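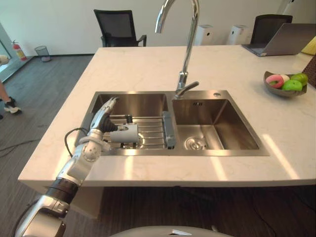
The kitchen at Durkescombe, the double sink and the grey bowl.

My aunt left me the house in Durkescombe in March, and with the house came her lodger, who had already decided that I would not stay. I was told this in the train by my cousin, and I believed it, so I arrived with only one bag and my good shoes.

The lodger was not at home. On the table in the hall lay a letter for me with 2 keys in it. The letter said that the boiler was a Viklund and must not be touched, that the window upstairs must be touched every evening or it would open by itself, and that the kitchen was "as she wanted it". The last words were underlined.

I went to see the kitchen. I remembered it from my childhood as a dark place with a low ceiling and a smell of onions. Now there was a white island with thin grey lines in it, like a map of rivers, and the light from the window lay on its edge. It had a double sink in it, and a tap so tall that my aunt, who was a small woman, must have looked like a child beneath it. I stood there and felt a little angry. She had written to me every Christmas, and she had never mentioned a tap.

The next thing I saw was the bowl. It stood to the right of the sink, where the old bread tin used to stand, and it held two green apples and a pink ring, the kind of doughnut which a child serves to visitors when the tea is only air. I knew that ring. I had served it to my aunt when I was five years old, and she had paid me 20 pence for it, which was a very high price at that time. I had asked for 200 pounds.

I did not take it out of the bowl. I washed my cup, I put it on the rack in the left side of the sink, and then I sat down and read the letter again. This time I turned it over. On the back the lodger had written: "The man from Brullier will offer you 2,000 pounds for the kitchen alone, he wants the stone. She always gave him tea and told him to come again next year. I have done the same. You may do as you like."

I thought about this for a long time. Outside it became dark, and the window upstairs opened by itself, as had been promised. I went up and closed it.

In the morning I heard the front door, and then slow steps, and then water running in the kettle. I came down in my socks. The lodger had put out two cups and was cutting one of the apples into very thin pieces, the way my aunt used to cut them when somebody was ill.

"You closed the window," said the lodger.

"I closed it twice," I said.

It was the right answer, I think, for I was given the larger part of the apple. We did not speak about Brullier. We spoke about the garden, and about the bus to Jimier, which goes only when the driver's knee is good, and whether I would need a second bag.
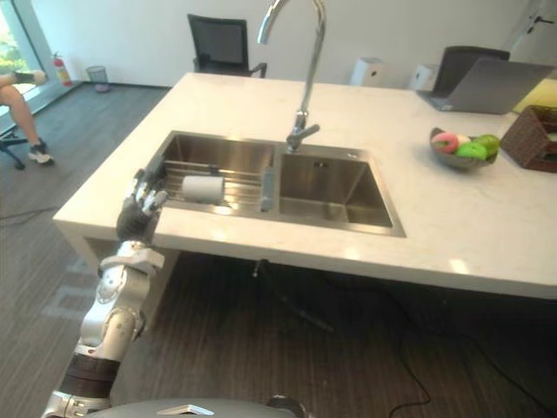 Why does the lodger never get a name in this story?
The narrator's aunt never used one in her letters, she wrote only "my lodger", and I wanted the reader to meet this person in the same way.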